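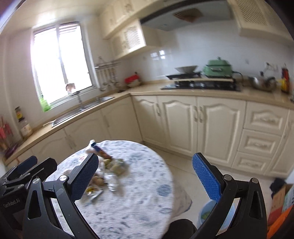
Home Shop Table Linen Care Guides Basket

Prundier Round Tablecloth, Winell Weave

I started selling tablecloths after failing to find one I liked for my own kitchen, so I'm fussy about this one! It's a cotton and linen mix, heavy enough to hang properly and soft enough that it doesn't stick out at the sides like a lampshade. I've washed my own every week since February and the colour is still lovely.

Choosing a size: measure straight across the table, then add the drop you want on both sides (people forget the second side – I did, twice). For everyday meals I like a shortish drop, so you're not kneeling on it when you sit down.

Fits: round tables seating 4
Item no. 853
Wash: 40 degrees, inside out
Iron: while still a bit damp

The hem is a double fold, stitched by the Predov workshop, who also do my napkins. If you'd like a plainer cloth, have a look at the Shimada range – same weight, no border, slightly cheaper.

Orders go out within 3 working days. Send it back unwashed if it doesn't suit and I'll swap the size, no fuss.

We use cookies to remember your basket. Accept | Settings

Contact | Delivery | © Prundier | Back to top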